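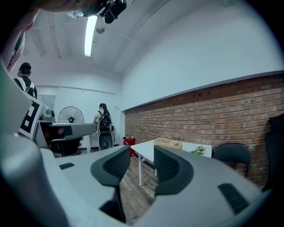 Vol. 2, No. 74

Galside > Newsletter > Your Questions

Bags, Ceilings and Speaker Stands: Your Questions About the Hall

I get the same handful of emails before every open evening at Galside, so I've put my answers in one place. If yours isn't covered, write to me and I'll try to squeeze it into the next issue.

Can I keep my backpack with me?

Sure! Plenty of people do. You can wear it on your back the usual way, or swing it around and wear it in front, like the person with the long dark hair near the speaker. I'm a front-wearer myself when it gets crowded (I once swept a full tray of coffee off a table with a bag I'd forgotten I had on, and Vasilis Ristić still brings it up).

I have a huge hiking pack. Is that okay too?

Hmm, I'd rather you left that one at the desk. Ask for a tag and hang on to your half of it. The desk shuts at the same time as the hall, so please don't wander off to dinner without your stuff.

Do I need to wear a mask?

Up to you. Some visitors do, some don't, and we don't keep any at the door, so bring your own if you want one.

Why is the ceiling like that?

You either love it or you don't! It's white, with the beams and ducts left out in the open, and I happen to love it. We had a quote from Ragnarsson in January to cover the whole thing over with panels, and I argued against it for most of a meeting. We'd lose height, and somebody would have to take the panels down every time a duct needed looking at. So the beams stay.

Are the lights fluorescent? They give me headaches.

There are tube lights up there, yes, and they're bright. If they bother you, bring a cap with a brim, or ask me for a spot farther from the tubes. I can usually find one if you tell me early in the evening, less so once everyone has settled in.

Can I plug my own music into the speaker?

Please ask first. I'm not being grumpy, I've just had two people try it in one night and neither of them had the right cable. Tell me what you're bringing and I'll tell you if it'll work. And please don't drape coats over the stand. Or bags. Or, Tekent folks, your scarves.

It's too loud where I'm standing. Can the speaker be moved?

It's on a stand, so it's no big job, but let me do it. Cords get stepped on. Most of the time turning it down a notch fixes things anyway.

How many people can come?

We stop at 70. The sign by the stairs says 79, which was right before the storage closet went in, and I keep meaning to change it.

Where do I park?

Behind Brulico, after they close. Not in front, they get deliveries.

When's the next one?

February 13, 2002. Doors open at six, and I'm there from five if you want to help carry chairs.

Recent in Your Questions
Lost gloves and where they end up
Can we bring food? (Yes, but read this)
The stairs, the side door and the bell
Borrowing folding tables from Tekent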